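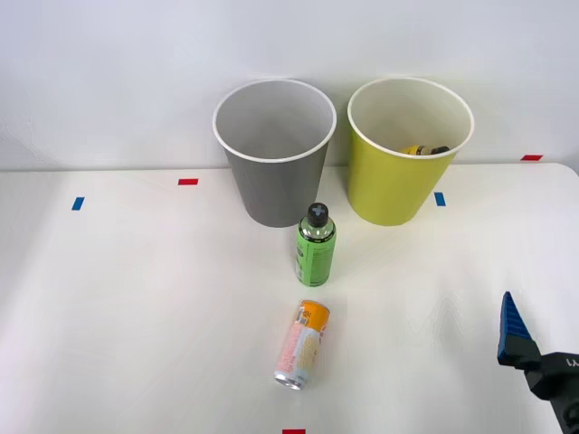

4. Den Holura-Auszug einbauen und einstellen

Wenn du bis hierher gekommen bist, steht der Unterschrank schon an seinem Platz und ist ausgerichtet. Falls nicht, bitte zurück zu Kapitel 3, ich warte so lange. Den Auszug in einen schiefen Schrank zu bauen, habe ich selbst einmal probiert und danach den halben Abend wieder alles losgeschraubt.

Du brauchst: Kreuzschlitzschraubendreher, Bleistift, Zollstock, eine kleine Wasserwaage und den Beutel mit der Aufschrift B. Beutel A bleibt noch zu, der ist für die Front.

4.1 Schienen montieren

1. Miss die lichte Innenbreite des Schranks, und zwar vorne und hinten. Für den breiten Auszug müssen es mindestens 588 mm sein. Kommst du hinten auf weniger, drückt meistens ein Rohr oder die Rückwand.

2. Leg die Bohrschablone an die linke Seitenwand, Pfeil nach vorne, und zeichne die Löcher an. Dann dasselbe rechts. Die Schablone wird dafür umgedreht (ja, die Schrift steht dann auf dem Kopf, das gehört so).

3. Schraub die Schienen zuerst nur mit den vorderen Schrauben an und zieh sie handfest.

4. Wasserwaage drauf, hinten nachkorrigieren, hintere Schrauben rein, alles festziehen.

Achtung: Kein Akkuschrauber auf höchster Stufe! Spanplatte verzeiht das nicht. Ich drehe die letzten Umdrehungen immer von Hand.

4.2 Rahmen einhängen

5. Zieh beide Schienen ganz heraus und setz den Rahmen von oben auf. Es klickt auf jeder Seite einmal. Hörst du nur ein Klicken, heb den Rahmen wieder ab und fang bei diesem Schritt neu an.

6. Schieb den Rahmen langsam hinein. Auf den letzten Zentimetern übernimmt die Dämpfung, da bitte nicht nachdrücken.

7. Wackelt der Rahmen seitlich, findest du unter jeder Schiene ein graues Rädchen. Eine halbe Umdrehung im Uhrzeigersinn, testen, eventuell noch eine halbe. Mehr war bei mir noch nie nötig.

Hinweis: In der älteren Ausführung Tilitz sitzt statt des Rädchens eine Madenschraube. Dafür liegt ein Inbusschlüssel im Beutel B, ganz klein, der verschwindet gern im Karton.

4.3 Behälter einsetzen

8. Überleg dir vorher, was wohin soll. Ich habe Restmüll vorne, Verpackungen in der Mitte und Papier hinten, aber das hängt davon ab, was bei euch am meisten anfällt. Verschiedene Farben helfen übrigens ungemein, vor allem wenn Besuch in der Küche steht und fragend mit der leeren Flasche wedelt.

9. Häng den Halteriegel in die Nut, die zu deinen Behältern passt. Eigene Eimer gehen auch, solange sie einen umlaufenden Rand haben und beim Zuschieben nicht an die Arbeitsplatte stoßen.

10. Müllbeutel über den Rand ziehen und einmal umschlagen. Was übersteht, gerät sonst in die Schiene.

Achtung: Pfandflaschen bitte nicht hinter die Behälter stellen. Sie kippen beim Schließen um und blockieren den Auszug, und dann kommst du von vorne kaum noch dran. Wie ich das herausgefunden habe, kannst du dir denken.

4.4 Wenn du die Variante Drokthorpe hast

Das ist der Hochschrank mit 1450 mm Höhe. Hier kommen 2 Rahmen übereinander, der untere immer zuerst. Den Schrank musst du vorher mit dem beiliegenden Winkel an der Wand befestigen, ohne Ausnahme, auch wenn er voll eingeräumt bombenfest wirkt. Zieh nie beide Rahmen gleichzeitig heraus.

4.5 Pflege

Die Schienen sind ab Werk gefettet und brauchen erst mal gar nichts. Den Rahmen wische ich mit einem feuchten Tuch und etwas Spülmittel ab, im Juli auch öfter, der Biomüll lässt grüßen. Scheuermilch bitte weglassen, und Wasser nicht in die Dämpfer laufen lassen.

Weiter geht es mit der Front in Kapitel 5. Jetzt darfst du Beutel A aufmachen.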